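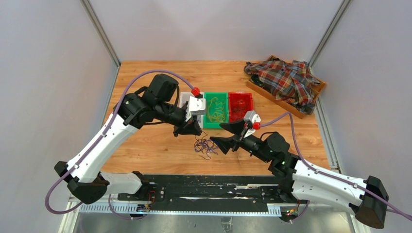
Zhenhua Gu

Search products, spare parts, manuals

Kabbaj 204 Electric Anchor Windlass

The Kabbaj 204 is a vertical windlass for sailing boats and small motor boats. It is made for owners who anchor often and do not want to pull the chain by hand any more. The motor and gearbox are below the deck, and only the chain wheel and the cover stay above it, so the foredeck remains free for walking and for the sail bags.

We have sold this model from our shop in Kulilstead since August, and it has replaced the older Dakum windlass in our list. Spare parts for the Dakum are still kept in stock. The bolt pattern of the two models is not the same. If you change from one to the other, you must fill the old holes and drill new ones, or order the adapter plate, which is sold separately.

What is in the box

Windlass with motor and gearbox, deck gasket, paper drilling template, control box, handle for manual use, mounting bolts with washers, printed manual. The foot switches, the circuit breaker and the battery cable are not included. Many boats already have a suitable cable, but please check its thickness against the table in the manual before you decide to keep it.

Before you order

Please measure your chain. The chain wheel must fit the chain exactly, and we supply two sizes. It is not enough to measure one link. Lay a straight piece of chain on the floor, measure over several links, and write to us the total length together with the thickness of the wire. We will then tell you which wheel you need. A chain wheel which was already installed cannot be returned.

The chain locker should be deep enough that the chain can fall down freely by its own weight. When the locker is shallow, the chain makes a pile under the deck pipe and the windlass can jam. The windlass accepts up to 60 meters of chain, if the locker has the room for it.

Using and care

Run the engine while you lift the anchor. Do not use the windlass to pull the boat forward against strong wind; move the boat slowly with the engine and take in the loose chain. After anchoring, put the load on a chain stopper or a snubber line. The gearbox is not made to hold the boat during the night.

Rinse the upper part with fresh water after each trip. Once in the season take off the chain wheel, clean the shaft and put on new marine grease. The order of the parts is shown in the manual, and it is good to lay them on a cloth in the same order as they came off.

Warranty and delivery

The warranty is 3 years for the gearbox and 2 years for the motor and the control box. Orders are sent from our store in Lirkgate. You can also collect the windlass there, but please write one day before, as the heavy goods are kept in the back building.

Page updated 2020-03-26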